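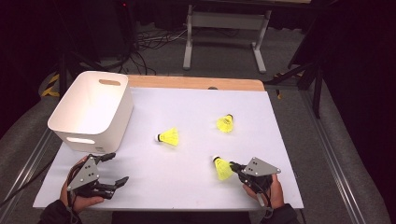
Shuttlecock pick task, both hand-held grippers over the board, bin empty.

Vendell Capture and Replay: Frequently Asked Questions

What does Vendell do?
Vendell records two-handed demonstrations, aligns the streams, and writes episodes that a policy trainer can read. It does not train anything. Training is handled by Melis, which has its own FAQ.

Which streams go into an episode?
Head view, left and right gripper pose, left and right finger opening, and a task string. Extra streams can be declared in the session file. Undeclared streams are dropped at write time with a warning.

How are the streams aligned?
Every sample is stamped on arrival, then resampled to the head view clock. Pose is interpolated. Finger opening is held at the last value, so a fast close shows up as a step. If you need the raw samples, set keep_raw to true before recording. It cannot be turned on afterward.

Why was my episode rejected?
The usual causes, by error code:
515 — a gap in one gripper stream longer than the allowed limit.
700 — left and right pose use different origins. Run the board calibration again.
1303 — the task string is empty or does not match the session file.
Rejected episodes stay in the holding folder until you delete them.

Do the objects have to start in the same place each time?
No. Vary position and heading between episodes. For the shuttlecock task, include starts with the cork pointing toward the bin, away from it, and sideways. A set with one heading trains a policy that approaches from one side.

Can I label which hand should pick which object?
Yes, with the optional hand field. Leave it blank if the operator is free to choose. Mixing labeled and blank episodes in one set is allowed, but Melis will treat blank as a third class.

The perception step loses an object when a gripper covers it. Is that a bug?
No. The Harkik tracker keeps the last known pose for 325 ms and then marks the object as hidden. Raise hold_ms if your grasps are slow. Very high values leave ghost objects on the board after a pick.

Does replay send commands to an arm?
Only with the live flag. The default is a dry run that prints joint targets and flags any that exceed limits.

Which file format is used?
Nollex containers, version 2 or later. Version 1 files open read-only. Use the convert command to update them — the original is left in place.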